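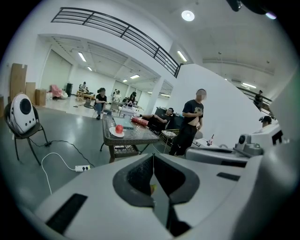

室内大空间,白色墙面,浅灰色地面

Grinda 车辆长期封存罩(轮式车辆型)

产品类别:防务后勤 / 装备封存
制造商:Clanstead
除湿机组配套:Rissanen
供货方式:按合同订货,不设零售

产品概述

Grinda 封存罩用于轮式军用车辆、工程车辆和牵引式装备的长期停放。车辆驶入底布后,将罩体拉上并闭合周边密封条,再接入除湿机组,罩内空气即在闭合回路中循环干燥。车辆封存期间不必拆下电台、光学瞄具支座和座椅,启封后按车辆自身的技术手册检查即可恢复使用。

本型号适用于库房和带顶棚的停车场。露天停放请选用加装外层防晒布的户外型,户外型的固定方式和接地要求与本页所述不同,请另行索取资料。

封存罩本身不含武器、弹药或密码设备。油料和电瓶的处理按用户单位的封存规程执行,罩体不能代替这些规程。

主要组成

罩体一件,由顶部、侧壁和前后端组成,前端可整幅开启。
底布一件,与罩体以双道密封条连接,轮胎位置有加厚层。
进气接口和回气接口各一个,位置可在订货时指定在左侧或右侧。
湿度观察窗一处,内侧装有指示卡座。
检查口一处,用于不开罩时查看车内仪表或取放记录卡。
收纳袋、修补包、密封条润滑剂各一份。

除湿机组、软管和电源线不包含在罩体的标准供货内,需在订货单上单列。

技术参数(标准型)

罩内可用高度:2,710 毫米
进气接口中心距前端:1,284 毫米
罩体质量:17 千克(不含底布)
展开所需人员:2 人
颜色:灰、沙黄、橄榄绿
标识:前端有透明插袋,可放置车辆编号卡和封存日期卡

长度和宽度按车型裁制。询价时请提供车辆外廓尺寸,并注明天线底座、备胎架、绞盘等突出部位。尺寸以车辆实测为准,改装过的车辆不要直接引用原厂手册中的数值。

安装步骤

一、清扫停放位置,去除石子、铁屑和油污。地面有接缝或排水沟盖板的,先铺垫层。
二、展开底布,使轮胎加厚层与车辆轮距对齐。
三、车辆低速驶入,熄火,拉紧驻车制动,按规程放置轮挡。轮挡下方应加垫片。
四、包覆尖锐部位。后视镜折回,天线拆下或放倒。
五、从车尾向车头方向拉上罩体,检查侧壁有无扭转。
六、闭合内道密封条,再闭合外道密封条。转角处容易留下缝隙,用手沿全程按压一遍。
七、连接软管,启动除湿机组,填写封存卡。

首次通风期间应留人值守,待湿度指示进入规定区间后转为定期巡查。指示卡变色后如长时间不恢复,先查密封条和软管接头,再查机组滤网。

与除湿机组的连接

本型号的接口与 Rissanen 库房型机组直接配合。一台机组可通过分配箱连接多个罩体,可带数量取决于罩体容积和库房原有湿度,由供货方在踏勘后给出。已经装有其他厂家机组的库房,可订购转接圈,订货时注明软管内径和紧固方式。

使用单位如采用集中监测,可选装 Fuvby 记录模块。模块安装在观察窗内侧,记录温度和相对湿度,数据通过有线接口导出。模块不带无线发射功能,适用于限制无线设备的营区。更换电池不需要打开罩体,从检查口操作。

维护和修补

罩体表面用清水和中性清洁剂擦洗。不要使用溶剂,也不要用高压水枪冲洗密封条。折叠前必须晾干,折叠方向按收纳袋内的示意卡。

小面积破损用修补包内的补片处理,补片应超出破损边缘,压实后静置再恢复通风。接口根部开裂、密封条脱齿等情况不宜在现场修理,请联系供货方更换部件。

每年一月的例行检查建议包括:密封条全程、底布轮胎位置、软管夹、指示卡有效期。检查结果记入封存卡背面。

订货与出口手续

封存罩在部分国家和地区可能按军用物资或两用物资管理。是否需要许可证,取决于最终用户、最终用途和目的地,由出口方在签约前核定。采购方应提供以下文件:

最终用户证明,由有权签字的机关出具。
采购合同或意向书副本。
收货地址和收货单位联络人。
如经第三国转运,注明承运人和转运地点。

许可证未批准之前,合同只作预留产能,不安排裁制。预付款的金额、退还条件和争议解决地均写入合同正文,口头约定无效。许可证被拒绝或撤销时,已付款项按合同中的退款条款处理。受制裁的单位和个人不得作为采购方、中间商或收货人。

交货文件包括装箱单、合格证、中英文使用说明和备件目录。需要其他语种的,请在询价时提出。

备件

密封条(按米订购)
底布加厚层
观察窗组件
湿度指示卡
接口法兰及堵盖
转接圈
修补包

订购备件时请报罩体编号,编号印在前端插袋下方。没有编号的旧型罩体,请附接口和密封条截面的照片。

联系

产品负责人:Olaia Salcedo,Clanstead 装备封存部
询价请注明车型、数量、停放条件、目的地和希望的交货时间。

本页内容更新于 2020 年 11 月 5 日。参数如有变动,以合同附件为准。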